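Osaze Obi keeps his equipment plan on one sheet of paper, and most of it is in pencil. He runs the training workshop at Nolladstead, where adults retraining for light assembly and packing jobs spend two evenings a week learning to set up and program small robots. In February he has to hand in a budget for the coming year. We talked on a Wednesday, before the evening group came in.

The first thing he wanted to go over was the number at the top of the sheet, which is $2,000. That has to cover new arms, spare parts and anything that gets broken before summer.

"People hear robots and they think I'm asking for a fortune," he said. "I'm asking for $2,000. Last year I asked for more and got less, so this year I asked for what I thought I could get."

The workshop uses small arms with 3D-printed bodies and hobby-size servo motors. Obi prints the white parts himself on a machine the workshop already owned. The plastic barely shows up in his budget. The motors do.

"A printed link is a few hours and some filament. If a student cracks one, I print another one overnight. A motor I have to order, and I have to wait for it. So when I plan, I plan in motors."

He buys them from a supplier called Mikau, in boxes of 20. A box is cheaper per motor than buying singles, but it ties up a good part of the money in one order. He used to split the order in two, half in the fall and half in the spring. He stopped after the second half came late and a class had to share.

"Now it's one order. I put them in a drawer and I lock the drawer."

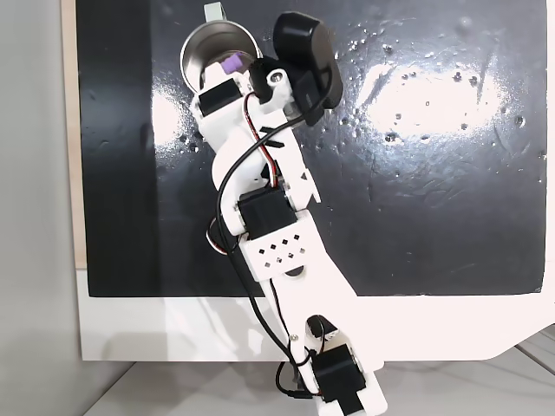 A printed arm with its gripper at a steel cup holding a small purple block.

Cups and blocks are on the sheet too, on a line labeled "things to pick up." Obi said he left that line out the first year and ended up paying for it himself. The items are cheap, but he wants a range of them. Shiny metal gives students trouble that a cardboard box doesn't, and he would like them to run into it in class.

"You can teach somebody to stack foam cubes in an evening. Then they go to a job and everything is metal and slippery and the light's bouncing off it. I'd like them to have seen that already."

The next line is cables. He plans to replace the long ones every year whether they look bad or not. A bad cable, he said, costs more in class time than it does in money, as students will go through their whole program looking for a mistake that isn't in it.

I asked whether he had looked at buying finished industrial arms. He had. A dealer, Innes, quoted him on a used one last year, and he took the quote seriously enough to measure the doorway.

"The arm was a decent price. Then there's the controller, the stand, the guarding, somebody to come install it. And after all that I have one robot. I've got a room full of people and one of them gets to use it while the rest watch."

He hasn't ruled it out. The plan for the year after next has a line that says "Innes, ask again," with no figure beside it. A local packing company, Stevard, has talked to him about sharing the cost of a larger machine in exchange for training its own staff on it. He said nothing had been signed and he wasn't going to budget on a conversation.

Half of this year's money, $1,000, goes to the Mikau order. The rest is split between cables, power supplies, fasteners, filament and the pick-up items, with a small amount held back. He wouldn't say how much was held back.

"If I write it down as a reserve, it gets cut. So it's under fasteners."

His advice to other programs putting together a first budget was to start with one arm and run it hard for a month before ordering any more. He did it the other way around, buying a full set at once, and found that the power supplies he had picked were too weak when every joint was moving.

"I had to buy them all again. Same shelf, same boxes, just the next size up. The old ones are still in the closet if anybody wants them."

The evening group started arriving at that point and he went to unlock the drawer.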